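Hand-held gripper demos: what are your house rules?
Posted in: Data and Teleop > Good practice

kudon_bench
2022-12-09
We finally wrote our recording rules down after one too many arguments and I'm weirdly excited about it! One page, taped up by the door. Short version:

Both grippers start apart, on opposite sides of the board, jaws open.
One object per task until the first 400 episodes have been reviewed.
Straps snug before recording starts. If a strap slips, drop the episode.
No talking the operator through a grasp.
Wipe or swap the board every morning.

What would you add?

Donnelly_R
Love this. I'd fight you on the board rule though. We swapped boards religiously in August and the policy fell over the first time it saw a scuff. Leave the marks alone, let them pile up, log the date.

uteo
Disagree with Donnelly, sorry. Smudges end up as landmarks. If the cube always goes down near the same stain, your model learns the stain. Clean board, random placement.

Donnelly_R
That's a placement problem! Randomize the cube and the stain can't help it. We had 1,295 episodes on one filthy board and it generalized fine.

uteo
Fine on your floor, with your lights. Did you try it anywhere else?

Donnelly_R
...one other room. Fair.

Khôi Ông
Big fan of the one-page format, ours at Hindorport grew to 28 pages and people stopped reading it. I'm with Donnelly on marks, and I'd add two rules. First, mark where the frame stands with tape on the floor so you can put it back after a bump. Second, cables and feet stay outside the rails while anyone is recording. Inside is for hands, grippers and the object, that's it.
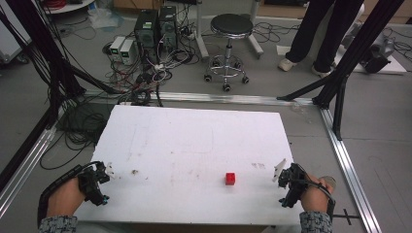
The other thing I'd push for is a fixed reset. Whoever is wearing the grippers puts the cube back, the same way every time, and the reset gets trimmed out before review. We went back through 1,780 episodes and the untrimmed resets were by far the messiest part of the set. Took up to a week to fix, and I'd do it again tomorrow, the difference in training was that nice.

kudon_bench
Oh, the trimming rule is going on the page tonight. Do you let the same person review their own episodes?

Khôi Ông
No, always swap. You forgive your own bad grasps.

uteo
+1 to swapping. Still cleaning my board.

kudon_bench
Changing ours to "log the board, swap it on a schedule" and we'll see who complains first. Keep them coming, especially if you record with more than one object!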